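Setting Out Packaged Snacks on a Serving Tray

Client Hospitality – Guide for Front-of-House and Meeting Room Staff

Purpose

This guide sets out the standard method for preparing a tray of packaged snacks for meeting rooms, waiting areas and visitor lounges. It applies to all individually packaged items, including boxed biscuits, bags of potato chips, muesli bars and whole fruit. It does not apply to cut fruit, sandwiches or anything that must be kept cold, for which the chilled service guide should be followed.

Staff who have not previously prepared a tray should read the guide in full before starting. The wording was revised in August by Edeltraud Widmer, Hospitality Coordinator, and replaces the laminated card formerly kept in the Serrano Room kitchenette.

Before you begin

You will need:

One rectangular serving tray with a raised rim
The packaged items listed on the booking sheet
A clean, dry cloth
A marker and a service label

Check the booking sheet for dietary notes. Where a group has declared a nut or gluten allergy, the items concerned are to be set out on a separate tray, labelled, and placed at the opposite end of the room. Do not rely on memory for the contents of a product, as recipes change and the same brand may sell several varieties in similar colours. Read the panel on each packet.

Step 1. Clear and wipe the surface

Choose a bench or table long enough to hold the tray and the unpacked items side by side. A plain, dark surface is preferred for this work, as crumbs and torn corners of packaging show up readily against it. Wipe the surface and allow it to dry. Wipe the tray on both sides, paying attention to the inside corners of the rim.

Step 2. Lay out the items beside the tray

Take everything out of the carton and place it on the work surface before anything goes onto the tray. Keep some space between items so that each can be picked up without disturbing its neighbour. They need not be in any particular order at this point.

Inspect each one. Set aside any box with a crushed corner or lifted flap, and any bag that has lost its air. Check the best-before date. Items with fewer than 3 weeks remaining may be used for same-day service but must not go back into the cupboard afterwards.

Step 3. Place the boxes first

Boxed goods give the tray its shape and should always be placed before bags or fruit. Begin at one of the short ends. Hold the box by its sides, lower it straight down, and let it go only once its base is flat on the tray. A box that is slid into position can scuff the finish, particularly on the older trays from Vinitz.
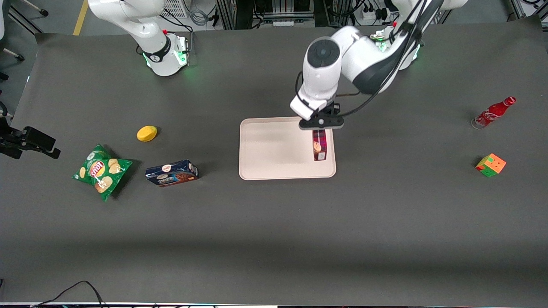

Small boxes are to stand upright with the illustrated side facing the guests. Longer boxes are more stable on their side and should be laid parallel to the long edge of the tray, with the product name readable from the front. Where both kinds are used, the upright boxes stand behind and the long ones lie before them. Leave a finger's width between each box and the rim.

Step 4. Add bags and soft packets

Potato chip bags are awkward to arrange. They slip, and a full bag takes up more room than expected. Lean each bag against a standing box at a slight angle – never flat beneath another item – and turn the printed front outward. If a bag is creased, smooth it gently from the centre towards the seams. Do not press the air out.

No more than three bags should be placed on a standard tray. Further bags may be presented in the Firnari bowls kept on the lower shelf.

Step 5. Add fruit, if requested

Whole fruit is placed last. Mandarins, small apples and similar fruit will roll when the tray is lifted, so set them in the angle between two boxes or in a corner of the rim. Lemons are for the tea service and do not belong on the snack tray; return any that have come up with the delivery to the kitchen. Sponges and cloths are to be removed from the work surface before the tray is carried out.

Step 6. Check and label

Look at the tray from the height of a seated guest. Product names should be legible and nothing should extend past the rim. Write the room name and time of service on the label and fix it to the underside of the tray.

Carry the tray with both hands, level, at waist height. Trays for the Troninik Room should be taken up in the service lift, as the stairs are narrow at the turn.

After service

Unopened items may be returned to the cupboard if they pass the checks in Step 2. Opened packets are discarded, including those that appear full. Flatten empty boxes for the paper recycling. Wash the tray in warm water with a mild detergent, dry it upright and return it to the rack.

Replacement trays and bowls may be ordered through the supply desk, extension 498, quoting stock code 3624.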